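Teleck 핸드 보호 장갑 키트 (Nolska 5지 핸드용, 검정)
제품 페이지 | 소모품 및 안전 부품
최종 수정 2024년 2월 6일

안녕하세요, Teleck에서 핸드 쪽 소모품을 맡고 있는 사람입니다. 원래 이 페이지에는 사이즈표랑 세탁 방법만 있었는데요, 작년 12월에 엄지 걸림 문제가 터지고 나서 제가 통째로 다시 썼어요. 좀 길지만 이미 장갑을 쓰고 계신 분은 꼭 끝까지 읽어 주세요!

저희가 평소에 제일 많이 돌리는 작업은 과일을 바구니에 담는 단순한 집기 작업이에요. 문제도 바로 이 작업에서 나왔고요.
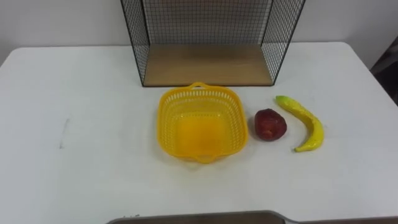 노란 바구니와 사과, 바나나. 두 사진 모두 같은 작업대입니다.
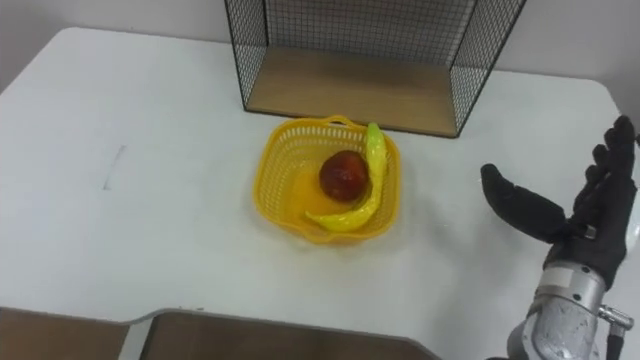

Dumisani Venter 님이 남겨 주신 사용기를 먼저 옮길게요. 저희도 초기형 장갑으로 똑같은 증상을 겪었습니다. 바나나처럼 긴 물건을 내려놓고 손을 펴는데 엄지가 끝까지 안 벌어지더라고요. 컨트롤러 화면에는 분명히 '열림 완료'라고 떠 있는데 손은 반쯤 쥔 상태였어요. 그걸 모르고 팔을 들어 올렸다가 바구니까지 같이 딸려 올라왔습니다. 과일 모형이라 다행이었지 유리병이었으면 큰일 날 뻔했죠. 장갑을 벗기니까 바로 멀쩡해졌고, 개선형으로 바꾼 뒤로는 아직 재발이 없습니다. 다만 처음 끼울 때 손가락 끝까지 밀어 넣는 게 꽤 뻑뻑해요. 이건 좀 개선해 주셨으면 합니다.

네, 뻑뻑한 거 인정합니다. (저도 낄 때마다 투덜거려요.) 그래도 왜 이렇게 됐는지는 설명을 드려야 할 것 같아서 적어 볼게요.

무엇이 잘못됐나

초기형은 엄지 뿌리 쪽 원단이 너무 넉넉했어요. 여유가 있으면 움직이기 편할 줄 알았거든요. 그런데 손을 쥐었다 폈다 반복하면 남는 원단이 조금씩 안쪽으로 말려 들어가고, 어느 순간 관절 틈에 끼어 버립니다. 모터는 힘을 주는데 원단이 버티니까 엄지가 중간에서 멈추는 거죠.

더 골치 아픈 건 구형 펌웨어였어요. 구형은 엄지 위치를 모터 쪽에서만 읽습니다. 모터와 관절 사이 와이어가 늘어나면 실제 관절은 안 움직였는데도 다 열린 걸로 표시돼요. 저는 이게 원단 문제보다 훨씬 심각하다고 봅니다. 멈춘 건 눈으로 보면 알지만, 화면이 괜찮다고 하면 사람은 그걸 믿고 손을 넣게 되잖아요.

저희 내구 시험에서는 초기형 장갑이 개폐 672회째에 걸렸습니다. 처음엔 케이블을 의심했어요. 손목 커넥터를 뽑았다 꽂고, 케이블도 새걸로 갈고, 그러느라 반나절을 날렸습니다. 결국 장갑을 뒤집어 보고서야 눌린 자국을 찾았어요. 허탈했죠.

개선형에서 바뀐 점

엄지 뿌리 원단을 줄이고 주름 방향을 바깥쪽으로 잡았습니다. 손바닥 쪽에는 얇은 고정 밴드가 들어가고요. 손목 조임은 Batista 방식 걸쇠로 바꿔서 장갑 낀 채로도 한 손으로 풀 수 있어요. 색은 그대로 검정 하나입니다. 회색도 만들어 달라는 분이 계신데 아직 계획은 없어요, 죄송!

구성품
개선형 장갑 2장 (오른손용, 왼손용은 별도 주문)
엄지 고정 밴드 6개
손목 걸쇠 세트
점검 카드 (한국어)

걸렸을 때 이렇게 해 주세요

먼저 비상정지를 누르고 핸드 전원이 내려갔는지 확인하세요. 소프트웨어 정지만으로는 안 됩니다. 와이어에 장력이 남아 있어서 원단이 빠지는 순간 엄지가 확 튕길 수 있어요. 저도 손등을 한 번 맞았는데 멍이 꽤 오래 갔습니다.

전원을 내렸으면 손목 걸쇠를 풀고 장갑을 손목 쪽에서부터 천천히 벗깁니다. 엄지를 손으로 억지로 젖히지 마세요. 드라이버로 원단을 파내는 것도 절대 안 돼요! 와이어 피복이 상하면 그때부터는 장갑 값으로 끝나지 않습니다. 안 빠지면 엄지 부분 원단을 가위로 잘라 내도 됩니다. 장갑은 소모품이니까 아까워하지 마시고요.

다시 켜기 전에는 장갑 없이 빈손으로 50회 개폐를 돌려 보세요. 엄지가 한 번이라도 늦게 따라오면 쓰지 말고 저희 쪽으로 보내 주세요.

호환

Nolska 핸드 현행형은 전부 맞습니다. Kenuvov 어댑터를 끼운 손목은 걸쇠 위치가 살짝 달라서 연장 밴드가 필요해요. 주문할 때 메모란에 '어댑터 사용'이라고만 적어 주시면 같이 넣어 드립니다. 구형 펌웨어를 쓰시는 분은 장갑보다 업데이트가 먼저예요. 새 펌웨어는 모터 값과 관절 값이 어긋나면 오류를 띄우고 팔을 세웁니다.

초기형 교환

안쪽 라벨에 재봉선이 한 줄이면 초기형, 두 줄이면 개선형입니다. 초기형은 사용 기간에 상관없이 무상 교환해 드려요. 영수증 없어도 되고, 잘라 낸 장갑도 받습니다. 교환 접수는 Jacobus Van der Merwe 앞으로 보내시면 되고, 걸렸던 장갑이라면 빨지 말고 그대로 보내 주세요. 눌린 자국 위치가 저희한테는 정말 큰 도움이 됩니다.

세탁은 미지근한 물에 손빨래, 그늘에서 완전히 말린 다음 끼우세요. 건조기는 안 됩니다. 줄어들면 더 뻑뻑해져요.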